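Hatwood Puts Off Its Second Arm, Spends the Money on Tables Instead

2019-09-14

I went over to Hatwood this week expecting to write about a shiny new robot arm, and I came home with four pages of notes about tables. So that's what you're getting!

Quick background for anyone who hasn't followed the shop. Hatwood bought its first arm in March, a secondhand Lillo with a two-finger gripper, and has been using it to teach simple tabletop jobs: wiping, sorting, picking a thing up and setting it down someplace else. The plan on paper was to buy a second Lillo before winter. The quote came in, people were excited, a corner of the room got cleared. And then Ayten Uysal, who runs the equipment budget, sat down with the logbook and asked for the purchase to be held until next year.

I figured there'd be some drama behind that. There isn't much. She had gone through 174 logged sessions and marked every one where the work stopped for more than a few minutes. The arm itself caused 9 of those stops. The rest were a grab bag, and a lot of it came down to furniture, lights and missing props. Somebody needed the table for another job. Somebody had bumped a camera mount and it had to be lined up again. The thing you were supposed to be wiping had walked off to a meeting room (I laughed at that one, because we have the same problem with staplers).

"A second arm would have stood in the same line as the first one," Ayten told me. "I'd rather pay for the line to move."

So the fall order looks pretty different now. The big item is three fixed stations from Işık, each with its own table, its own camera mount bolted in place and its own lights. They'll be set up once and then left alone, which sounds like nothing until you've watched a person spend half a morning nudging a bracket back to where it was yesterday. 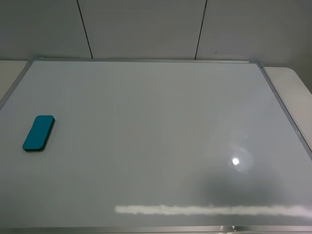

The second chunk of money goes to what everybody there calls the boring list. I got to read it, and I kind of loved it. Whiteboards and erasers are on it, plus dry markers by the box, trays, hooks, clamps, cable covers and spare gripper pads. The whole list adds up to 20 lines and comes in at $409, so you can see why it never got its own meeting before. It used to come out of whatever was left in the office supply money, and when that ran dry, people just borrowed. Now it has a line in the equipment budget, and things get reordered when the shelf is half empty.

Whiteboards took up more of our talk than I would have guessed. Ayten wants each station to have one that stays there for good, lying flat on the table for the wiping and erasing work. Glossy boards throw back the ceiling lights, and the bright spots land in a different place every time you shift the board or the camera. She asked the team whether they wanted matte ones. They said no, pretty firmly. People's real boards are glossy, and they'd like the arm to learn on the kind it's going to meet. Fair enough, I guess! What they did ask for was lights on a dimmer, so the glare can be changed on purpose and written down. The dimmers went on the order.

Not everyone is thrilled, by the way. A couple of folks on the software side had already planned two-arm jobs for the winter, things like holding a board steady while the other side does the erasing, and those are now on ice. One of them told me he understood the numbers and was still a little mad about it. I can see that. You don't get hired at a robotics shop to get pumped up about clamps.

There's also a fair question about price. Lillo's quote is only good through the end of the season, and Ayten doesn't know what the same arm will cost when she goes back. She has put a cushion in next year's plan and says she can live with it. She's also talking to Budine about leasing one for the first six months, which would let the team try out the two-arm work before anyone signs for the full amount. Nothing is settled there, and I wasn't able to get a monthly figure out of either side. If I do, I'll post it.

One thing I'd pass along to anybody planning a small setup of their own, and this is coming straight from Ayten's notes: she now budgets setup time as if it were a thing you buy. Every item on the order has a column for the hours it takes to install and another for the hours per month to keep it right. A camera that's cheap to buy and fussy to keep lined up can end up below a pricier one on that sheet, and a couple of them did. The used workbench someone was pushing for got dropped the same way, after two people pointed out that it wobbled.

I asked if I could share the sheet. She said she wants to clean it up first, and that the column headings are currently in a mix of two languages and one inside joke. I'll take it however it comes.

The Işık stations are supposed to ship next month, with the first one going in along the back wall and the other two following once the wiring is sorted out. The current Lillo moves to station one and stays put. Station two will be used for practice by hand until there's an arm for it, and station three is getting the lights before anything else. I've been invited back to see them when they're up, and I'm planning to bring my own stapler.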